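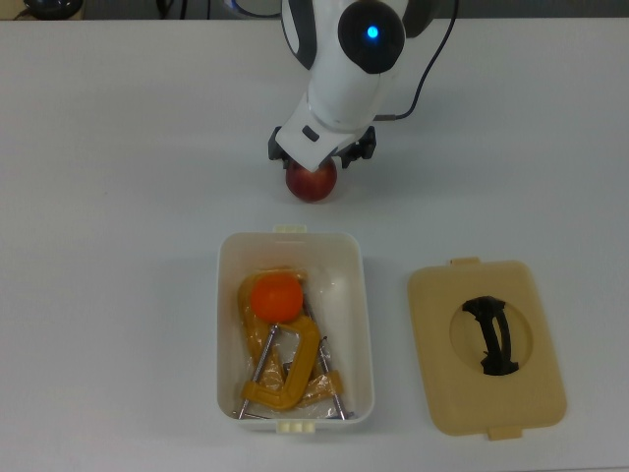

Why do sounding rockets drift so far from the pad if they go straight up?

Posted by Davina Rennie, February 2026

I'm helping with a school talk on early rocketry and keep getting stuck on one thing. The books say sounding rockets were fired nearly straight up, took their readings and came down again. Then the same books give a landing point many miles from the launch site. If the rail is almost vertical, where does the sideways distance come from? Is it all wind? I'd like something I can explain to twelve-year-olds without getting it wrong. I've done the usual reading but my maths stops at school level.

Gillespie MacAulay

Some of it is wind, but most of it is that "almost". Launchers are normally tilted a few degrees off vertical on purpose, so that the spent rocket falls into the sea or an empty range and doesn't come back on the crew. A small tilt makes a big difference when the flight is high. Take a rocket that reaches 185 km and ignore the air. If it is going 4 degrees off vertical when the motor stops, it will come down more than 50 km away. You can get that by multiplying the height by four and then by the tangent of the angle.

Wind matters most in the first seconds. A rocket with fixed fins is slow off the rail and the fins act like a weathervane, so the nose turns into the wind while the motor is still burning. That means it usually heads upwind, which surprises people. Range crews measure the wind at several heights shortly before firing and adjust the rail to allow for it. Once it is above the thick air the wind does nothing at all. On the way down under a parachute it drifts with the wind in the ordinary way.

For a class, I'd draw two arcs on the board, one for a small tilt and one for a slightly bigger one, and leave the formula out.

Rory MacBrayne

It's the Earth turning underneath it. The rocket goes up and the ground moves.

Fraser Yule

Rory's answer needs a correction. The rocket is already moving east with the ground when it leaves, so it doesn't get left behind in the way people imagine. There is a real effect, and a vertical shot does land a little to the west, but for the sort of height Gillespie gives it is a few kilometres at most. The tilt matters far more.

One thing to add on guided rockets. The larger ones steered by swinging the motor or with vanes in the exhaust, so they could hold their heading against the wind during the burn. After burnout they coasted like anything else.

Davina Rennie

Thanks, the two arcs will do nicely. I hadn't realised the tilt was deliberate.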